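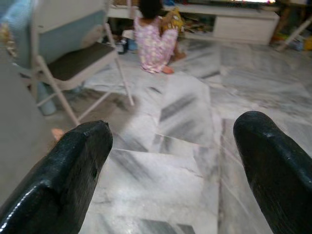

Gripper-level view in a family living room, with a child seated on the floor ahead.

Home Robot Practice Rules: progress report to Prokex
Prepared by Edmund Zieliński, Ustgate
Period covered: up to the end of December

1. Where we are

The draft rules for robots working in occupied homes are now in their second version. The first version was written at a desk and it showed. It dealt well with stopping, speed and charging, and badly with people sitting on the floor. Most of this period went on that gap.

We have visits agreed with 7 households, split between Clultow and Lamrani. Four of these are complete. The other three are booked for the next period.

2. Changes to the draft

Rule 3 (people at floor level). The old wording asked the operator to check for "persons in the working area" before starting. Operators read this as adults standing up. The new wording names children sitting, crawling or lying down, including those facing away from the robot. A child who has their back to the machine is to be treated as unaware of it, whatever they were told earlier.

Rule 4 (stopping distance). The arm must stop, and the base must not move forward, when anyone at floor level is within 900 mm of the fingertips. We measure from the fingertips and not from the base, as the first version did. With the arm reaching out, the old method gave a much smaller gap than the figure on paper.

Rule 6 (partly hidden people). Folding chairs, low cabinets and table legs can hide most of a person. If only a foot or a hand can be seen, the rule applies as if the whole person were in view.

Rule 9 (floors). Polished stone and tile reflect light and can confuse floor detection. The operator now has to do a short drive test on each type of floor in the home before any task is run.

Rule 11 (gripper condition). Fingertips are to be looked over at the start of each visit. Chips and rough edges are written down, and a finger with a sharp edge is changed before work starts.

3. Consent

The parent or guardian signs for each child in the home and can stop the session without giving a reason. Lamrani asked for a shorter form. The new one is a single page and takes about 5 minutes to go through. The longer notes are still available to anyone who wants them.

4. Problems

Rule 4 makes some tasks very slow in small rooms. Operators at Clultow have asked for a shorter distance when the gripper is closed. We have not agreed to this and would want test results first.

The incident log is being filled in differently at the two sites. Near misses are under-reported at one of them. A common form is being drawn up.

5. Next period

Finish the remaining visits.
Issue the common log form to both sites.
Send version three of the rules to Prokex for comment.

Spending is in line with the plan and no change to the grant is requested.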